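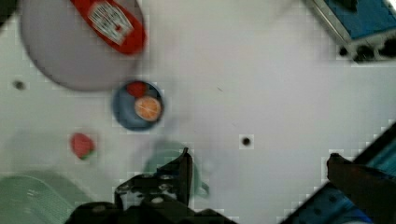 Play food on the white table: red packet on the big plate, orange slice and strawberry in the blue bowl, one more strawberry on its own

Home | List archive | Threads | Next in thread | Reply
Akl play and toy swap list
12 January 2022
From: Maysoun Rawashdeh
Re: play kitchen bits, what to keep?
2 replies | 3 shares

Hi Najwa, hi all,

Oh, I've been through exactly this! Quoting you so people can follow:

> On our list Najwa Dabbas wrote:
> We've been given a huge box of play food from my sister-in-law
> (her three are all in school now) and I have no idea what to
> do with it. My son is two and a half and just tips everything
> on the floor. Do you put it all out? And does anybody know if
> the Homel bowls go in the dishwasher?

No, don't put it all out! I did that with ours and it was on the rug by lunchtime, every last pea. What we do now is one plate, one bowl and a few pieces of food, and the rest lives in a shoebox on top of the closet (I swap things over when I remember, so not very often). The picture is our table with the current lot. The fruit gets played with way more than anything else in the box. My daughter will serve you an orange slice ten times in a row and you have to eat it properly every time, with noises.

The red packet has been fish, a phone and somebody's birthday present, depending on the day. I'd keep a couple of things like that. The very realistic stuff gets ignored here, we had a whole roast chicken that I passed on to Tala Daher and I don't think her boys liked it either!

About the dishwasher, mine didn't come from Homel so I can't say. I wash ours in the sink with dish soap and leave them on a towel. Maybe Imad knows, he bought the big set for the playgroup.

If you end up with extra strawberries we'd happily take one or two, and I have a bag of wooden vegetables to trade (the carrot is a bit chewed, sorry). I'm home most mornings, or I can bring them to the swap in March.

Maysoun

Previous message | Next message | Back to top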